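Nine evenings and a second-hand arm

I should say first that I'm not an engineer. I restore pub furniture for a living, mostly chairs, and the nearest I'd come to robotics before last August was swearing at a dishwasher. But our shared workshop in Plenitz has a corner full of half-finished things, and one of the half-finished things was an arm that somebody had left behind when they moved away. The asking price, written on masking tape, was 455, and after a bit of haggling over whether that included the power supply (it did, thank goodness), it came home to my bench.

My plan was modest. I wanted it to pick up chair spindles from a rack and hold them against a sanding drum, turning slowly, while I got on with something less dusty. Renata Marciniak, who has the bench next to mine and builds cellos, thought this was the funniest idea she'd ever heard. She then spent the whole of her tea break drawing me a better rack. It had angled slots lined with felt, and I've used her version ever since.

The first few evenings went on bolting. If you've never mounted an arm overhead, do be prepared for how much the beam matters! I started with a length of softwood left over from a shed, and every time the arm stopped, the whole lot nodded like a pigeon. In the end I went to Skomance, the reclamation yard, and came back with a steel section so heavy that two of us had to walk it up the stairs one step at a time. No more nodding after that.

Then came the software, which I'd been dreading. The kind soul who looks after our workshop's computers set me up with a simulator called Choi, and I grew very fond of it. You can crash an arm into itself all night in there and it costs you nothing. On the real thing I'd have been through 22 spindles and probably a window by the end of the first week.
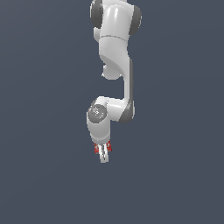
Spindles are awkward because they want to be taken straight from above, and any lean at all sends them skidding along the felt. So most of my time in the simulator went on one pose, over and over, fiddling with a joint here and a joint there. I wanted the arm folded up on itself, down from the top, across to the left at the elbow, and then the gripper pointing dead straight at the floor with its white fingers nearly touching. I've become quite attached to those red housings too, I must say. Getting the wrist to sit like that took me 2 evenings, and I still go back and nudge it.

The real arm copes well with beech and is hopeless with anything that's been waxed. I've tried rubber sleeves, bicycle inner tube and the fingertips of a gardening glove, and the glove is winning so far. Next I'm off to a woodturner in Plesness who has promised me a box of offcuts to practise on, provided I bring the rack along so he can copy Renata's slots.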